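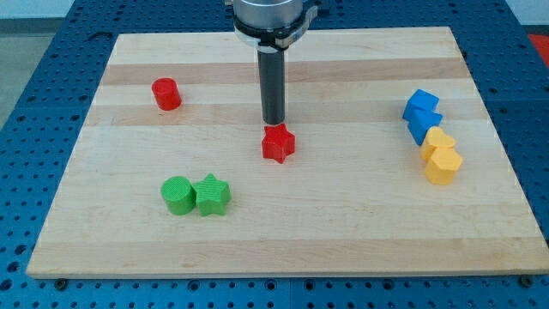 Bench notebook, March, 6:40 a.m.

Back at the rye starter for the Breltemholm loaf, and I have coffee this time, so the handwriting should hold up better than last week's.

Where we left off: the Piteck flour makes a starter that goes sour way too fast. By the time it has any lift it smells like nail polish, and the crumb comes out gummy about an inch up from the bottom crust. I blamed the oven for a month (sorry, oven). Then I swapped in the Aydoğan rye for one feed and the gumminess got better overnight, which annoyed me because I have a whole sack of the Piteck left.

So last night I set up 2 jars. Same starter, same tap water left out on the counter, same spot on the shelf over the proofer. Jar A got Piteck, jar B got Aydoğan. 400 g flour and 400 g water in each, stirred with the long spoon until there were no dry bits. Yes, that's a silly amount of starter. I wanted enough to bake a real loaf from each jar and still keep some back.

This morning:

Jar A has already peaked and dropped. There's a tide line on the glass well above where it sits now. Smell is sharp, a bit like cider vinegar. Stringy when I pull the spoon up.

Jar B is domed, still climbing I think. Smells like yogurt and wet hay, in a good way! Holds its shape on the spoon.

My guess is that the Piteck is milled finer and just gets eaten faster. I rubbed both between my fingers and the Piteck is like talc, while the other has little flecks of bran you can feel. If that's right then a cooler shelf or less seed ought to fix it, and I don't have to give the sack away.

9:15. Mixed both doughs. Salt, a spoon of molasses, cracked rye that soaked overnight. Forgot the caraway in A. Added it late and had to smear it in with a wet hand, so if A tastes patchy, that's me and not the flour. Both went into the Borngate tins, greased with butter this time. The oil never gets into the corners and I'm tired of chipping loaves out.

11:50. B is up to the rim with pinholes all over the top. A is lagging, small cracks, no real dome. Baked them together anyway so the oven would be the same for both. Hot start, then down low for the long stretch, lid of foil over the pair of them.

Out of the oven, B weighs nearly 1,000 g and A is a touch heavier, so it probably held on to more water. Wrapped in towels. NOT cutting until tomorrow, and this goes for anyone reading over my shoulder with a butter knife. Rye cut warm tells you nothing and wrecks the knife.

To try next:
- Piteck again with half the seed, on the floor by the back door where it's cold
- half and half flour
- caraway in BEFORE the water, please
- find out if the thermometer on the proofer is lying, it said the same thing all night and I don't believe it

2 comments · 0 shares

Search this notebook

Back to top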